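Finishing a wood-grain display cube for a toy bakery counter: oil, wax or water-based clear?

Asked by Declan Sugden, 18/10/2019

I need a riser for a pretend bakery at a community playroom in Vomunbridge. The cube is the one below, with one of the play pastries next to it.
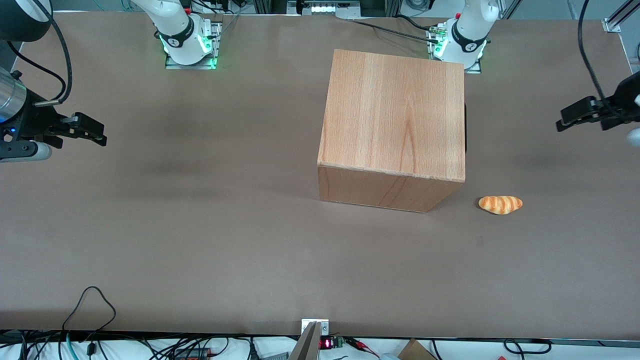
Padalance Pete
Before choosing a coating, work out whether you have solid timber, veneer or printed film. Look at an edge where the top meets a side. Solid timber will show end grain on two opposite faces. Veneer shows a fine join line. Film will not absorb anything, so an oil will sit on it and stay tacky. Put a drop of water on the underside and leave it for 2 minutes. If the spot darkens, the surface is porous and unsealed. If it beads, there is already a finish on it and you need to scuff that before recoating.

Declan Sugden
Underside darkened well inside the 2 minutes, so unsealed. There is a faint join line on one edge, which I take to mean veneer. Sorry, I should have put the rest of the requirements in the original post. They are:

The cube stays on the counter and the play food gets stacked on it by children under 4.
It gets wiped down after each session with a damp cloth and mild detergent.
I would like to keep the present colour. I tried linseed on an offcut of something similar and it went far too yellow.
The pastries are painted, and I don't want the paint sticking to the finish in warm weather.

hulme_joinery
Go with a water-based clear in satin. Oil and wax are both wrong for this job. Wax softens under detergent and you would be redoing it every month. Oil will shift the colour, as you found.

Procedure I use on veneered boxes:

1. Sand by hand with 240 grit, along the grain only. Veneer can be well under a millimetre thick and an orbital sander will go through it at the edges.
2. Ease the sharp edges with two light passes of the same paper. Don't try for a proper round-over or you will expose the core.
3. Vacuum, then wipe with a barely damp cloth. Let it dry fully.
4. First coat thin, with a synthetic brush. This one raises the grain.
5. Knock back with 320, remove the dust and apply the second coat.
6. Third coat on the top face, where the wear will be.

Observe the recoat time on the tin. Do the top and four sides first, and the underside once those are hard enough to rest on painter's pyramids.

Your paint problem is called blocking. It happens when two coated surfaces are pressed together before one of them has cured. Touch dry is not cured. Leave the cube alone for 144 hours before anything is stacked on it, longer if the shed is cold. I have had a shelf grab a painted tray after only a couple of days, in March, with plenty of heat about.

For anything going to small children, check that the tin names the toy safety standard it was tested to. "Non-toxic when dry" on the label is not the same claim. The same goes for the paint on the food, given that it will end up in mouths.

M. Telford
just use the Telico spray from the hardware shop, comes up fine. did my coffee table with it

hulme_joinery
A spray is workable but the film is thinner per coat, so allow for extra coats. I can't find a toy rating in the listing for that one. I would ask the supplier before using it here.

Declan Sugden
Water-based satin it is. I will leave the underside until last and put cork pads on it.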